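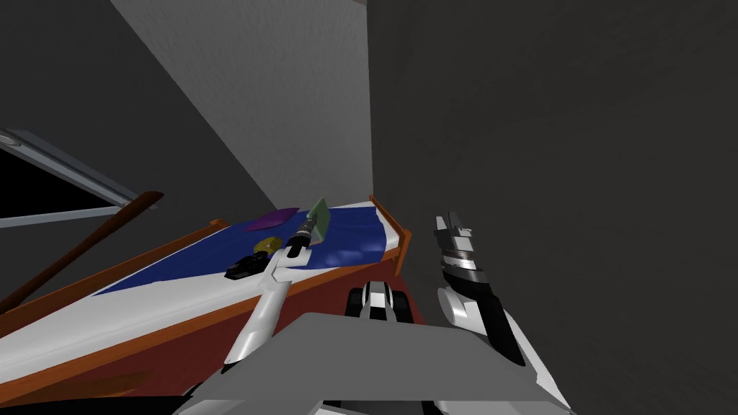 Comparing two grippers in simulation — project report, Clillmont robotics module

I picked the bedroom task because everyone else wanted the kitchen, and I thought a bed would be easy. Flat surface, a few things lying on it, what could go wrong? Quite a lot (see my results).

My question was simple: does a narrow finger gripper pick up thin things better than a wide one? I called the narrow setup Hollov and the wide one Skamlow, and drove both with the same controller so the comparison would be fair. The target was a thin green card on a dark blue blanket. I did 7 episodes to get the settings right, then left the proper batch running overnight and came back to 857 finished attempts!

Hollov won easily. It got under the edge of the card and held it upright, where Skamlow mostly shoved it along the blanket. The wide fingers were much happier with chunkier objects, so I wouldn't bin them.

My biggest headache was the second arm. I'd planned to pass the card across, but the two wrists kept clashing halfway and I lost over three weeks to it. Patricio Zapata, my supervisor, suggested parking the right arm near the foot of the bed until the left had finished lifting, and that sorted most of it.

Still to do: softer blanket physics — mine is far too stiff — and a go on the real arms in December, if I can get the lab time.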